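So the spreadsheet has grown again. On Monday I had four lines in it and a total I could live with, and by bedtime there were eleven and I'd stopped looking at the bottom row. Buying an arm is the easy part! It's everything you bolt, plug and license around it that eats you alive.

For now it's all simulated kitchen, pan and burners included, which costs me electricity and evenings.

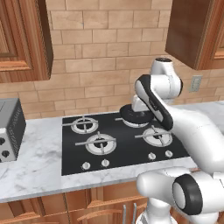
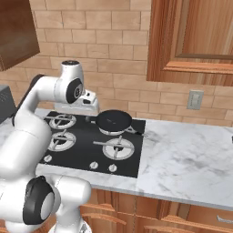
One arm, one cooktop, one black pan in both of these, and that's the whole job I'm budgeting for.

Over on the Lamrani forum I got told pretty firmly that I should price the gripper before the arm, and that anyone who does it the other way round ends up buying two grippers. Fair enough. I'd put the gripper down as "misc" (I know, I know) and when I looked it up properly, the Telivari one was $2000 and the mounting plate was another $157 on top. For a plate!

Ilent has a cheaper plate at $40, but shipping is $209, so you can guess how long I was excited about that. I've written to Flustent to see if they'd sell me the gripper and plate together, and whether the spare finger pads come in the box or get charged separately. No reply yet.

Still missing from the sheet: a stand that won't wobble, a stop button I can reach from the sink side, and an actual stove I don't mind scratching. I'm leaning toward a secondhand one. If you've bought a used cooktop lately, tell me what you paid, and whether it came with all the knobs.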